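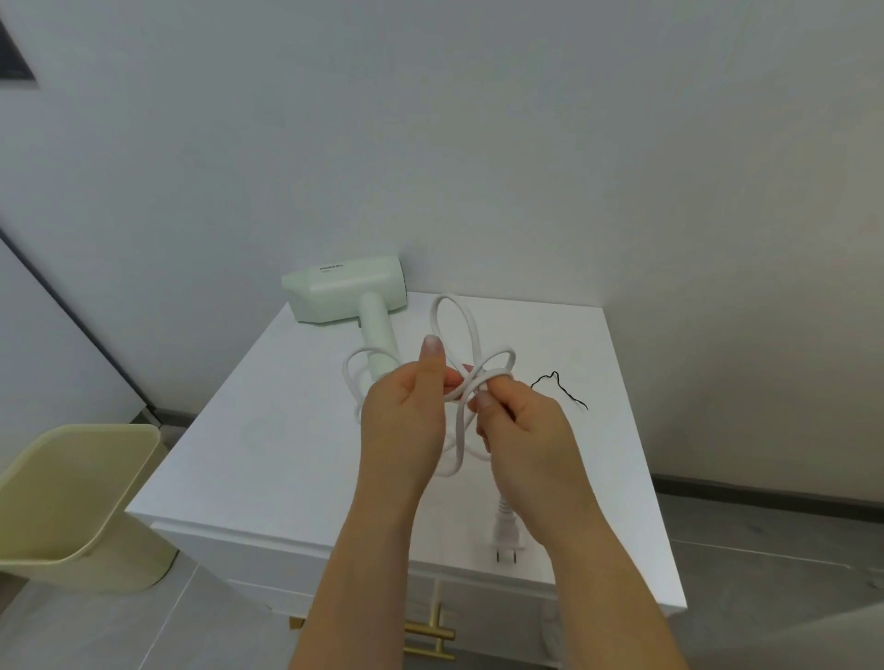 Dulis wound a dryer cord into its own right wrist this afternoon, on cycle 19 of what should have been a quiet set of 40, and I want to get it all down while I still remember the order of things, so please forgive the length. Short version for anybody who only reads the top: no one hurt, the arm is fine as far as I can tell, one hose clip broken, and the right side is locked out until Kazimír and I have been through it together. The long version starts with the cord, because cords are such miserable, lovely things to work with. Every loop wants to be somewhere else. Even with two good human hands you get one loop standing up in the air, another sliding off sideways and a big one drooping past the dryer handle, with the plug left lying on the top of the nightstand, prongs out toward the front edge. And then there is the thin black squiggle over to the right of the hands, the one dark thing on all that white, and I keep coming back to it, for reasons that will be clear in a minute.

Notebook Benches Parts Fault log Search

Jan 19, 2025
Vojtěch Vondráček, Mukville shop

Yes, I came in on a Sunday. The building is quiet, the lights don't get switched around, and I had promised Kazimír a full set before he gets back so that he could look at the tie closing without having to babysit the arms himself. Setup was the same as last time. Left arm gathers and holds the bundle, right arm fetches the tie, passes it around, closes it with three turns, lets go, backs away. Skondon grippers on both sides, soft pads on the left, the narrow fingertips on the right. Dryer unplugged the whole time, as always, and the bench fence closed.

Cycles 1 to 12 were pretty. I don't mean that they were fast, they are still slow enough that I can drink half a mug of coffee during one, but the bundles looked like something you'd be happy to pull out of a drawer. On 13 the tie slipped and the arm put it back on by itself, which made my day. I logged it as a pass with a note. 14 to 18 fine.

Cycle 19. The left arm picked up the cord a little low, so the bundle came up with one long loop hanging down on the right, well below the rest. We have seen that before and it has never mattered. The right arm went for the tie and the camera gave it two candidates. One was the tie. The other was a loose black scrap from an earlier tie, the stripped end of one, I think, which had been sitting near the edge of the top since I don't know when. The finder scored the scrap higher. I have the scores saved and they are nearly level, so it could have gone either way, but it went the wrong way.

So the right arm closed on a scrap much too short to reach around anything. It carried it over to the bundle, did the pass, and of course came out the other side holding nothing. Now, there is a check for that. The check looks at finger opening, and if the fingers have closed all the way it decides that there's no tie and starts again. The fingers had not closed all the way. They had closed on the hanging loop of the cord.

From the arm's point of view it all looked wonderful. It had something thin between its fingers and it had come around the bundle. It began its turns.

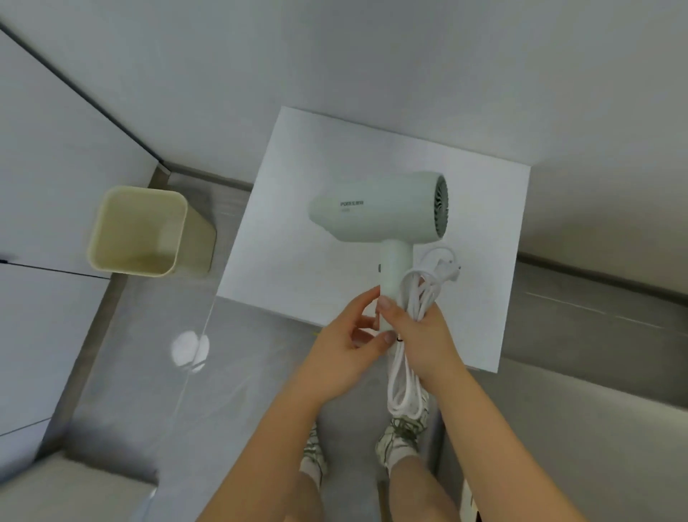 The first turn took up the slack and I noticed the loop moving, and I remember thinking that's a bit much cord for a twist. Second turn, the cord rode up over the fingertips and onto the wrist housing. Third turn, it went under the hose clip (the plastic one, on the outside of the wrist, which we had talked about moving) and once it was under there it was going nowhere. The closing routine then measured the resistance, decided that the tie was not tight yet, and added a turn. Then another. The retry is allowed to do that up to its limit, and I will get to the limit.

I hit the stop on the second extra turn. By then the dryer had been dragged across the top and was hanging over the front, the left arm was still politely holding its bundle, and the two arms were pulling the cord between them like two people folding a sheet who have not agreed on which way to fold it. The clip broke with a good loud snap just before everything stopped. I would like to say that my hand was already on the button, and it more or less was, but if I had been pouring coffee it would have been a different entry.

Getting it apart. I did not want to back the wrist off under power with the cord under that kind of pull, so I locked the bench out at the wall, opened the fence, and supported the dryer with my left hand while I let the left gripper off by its manual release. That took most of the tension away. Then I unwound the wrist by hand, brake released, going slowly. If anybody else ever has to do this: take the weight of the dryer FIRST. It wants to swing, and the plug end wants to swing even more, and the prongs are exactly as hard as you'd expect them to be when they meet a knuckle.

Now the part I'm not happy about, and it's mine.

There is a pull limit on the right arm that should have ended this long before I did. While the turns are being made, any side pull above the limit stops both arms. I went to look at what it was set to and found 50 newtons. That's the number from the Dvořáček jig, where the arm has to seat a stiff connector and really does need to lean on it. For cord work it's supposed to be a small fraction of that. I loaded the Dvořáček settings last week to help with the fixture trial, I put back the speeds and the tool offset when I was done, and I did not put back the limit, because it lives on another page and I forgot that page exists. The start-up check compares speeds and offsets and doesn't look at limits at all. So we have done every cord cycle since then with that protection as good as gone. I went back through the log with a bit of a cold feeling and saw nothing else that came near it, but the log only tells me we were lucky.

I should also say that the dry runs would never have caught this. We did more than 1,000 of them in the simulator before we moved to the real bench, and in the simulator the top is always clean and the cord is always the same cord. No scraps. No clip on the wrist either, come to think of it, because the model of the arm was made before we added the hoses.

After lunch I did a few by hand at the nightstand, slowly, just to pay attention to what my own fingers do, and I recommend it to everyone on this project. What struck me is how much of it is the left hand. I squeeze the middle hard before I even think about the tie, and my thumb goes over the end of the tie and stays there, and after that the other hand can be as clumsy as it pleases. I also never start to twist until I have felt that there's a tie on both sides. Dulis has no such habit. It goes around, and trusts.

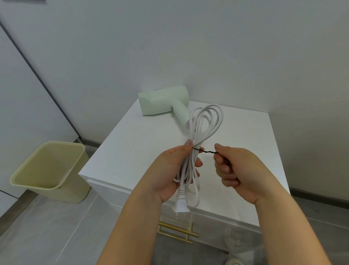 Tie pinned under the left thumb, free end pulled out to the right and pinched by the right hand.

Condition of things at the end of the day, so that it's written somewhere. Right wrist turns freely by hand in both directions, no grinding, no play that I can feel. I have not powered it. Hose clip in two pieces, both in the bag taped to the controller. The hose itself has a shiny rub mark but holds pressure. Cord has a flattened place a little way up from the plug, so please don't put that dryer back into use, on the bench or otherwise. I have wrapped red tape on the handle. It's the older one, so no great loss. Left arm untouched and I have no worries about it. Fingertip pads on the right gripper look tired, but they looked tired on Friday too.

What I changed today: only the limit. It is back at the cord value, and I wrote the value on the card on the fence door in pencil, with the name of the page where it's hidden. Everything else I've left alone so that Kazimír can see it as it was.

What I'd like us to do, in whatever order you like. Have the start-up check read the limits as well and refuse to run if they don't match the job. Take the extra turns out of the closing routine altogether – if three turns haven't closed it, the arm should stop and ask, I would rather walk over to it. Move the hose clip to the inside of the wrist, as Kazimír wanted back in the fall, and I'm sorry I argued. Give the finder a minimum length for a tie, so that scraps don't even get a score. And add a small tug after the pass, the way a hand does it, before any turning starts. That last one is real work and I'm guessing March before it's any good.

Also the sweeping. I have put a brush on a hook by the fence and I'm going to wipe that top between cycles until the length rule is in, even if it makes the set take all day.

Kazimír, if you read this before you see me, the wall lock has my tag on it and the key is in the usual drawer, but wait for me before taking it off, please. I'd like us both standing there the first time the wrist gets power. The video from the fence camera is on the shared drive under the cycle number. You can hear the clip go, and then me saying something my mother would not have liked.

Still to do: order clips, new pads for the right side, find out if the simulator arm can be updated with the hoses or if we have to ask Skondon for a fresh one of the gripper too. Cycles 20 to 40 not run.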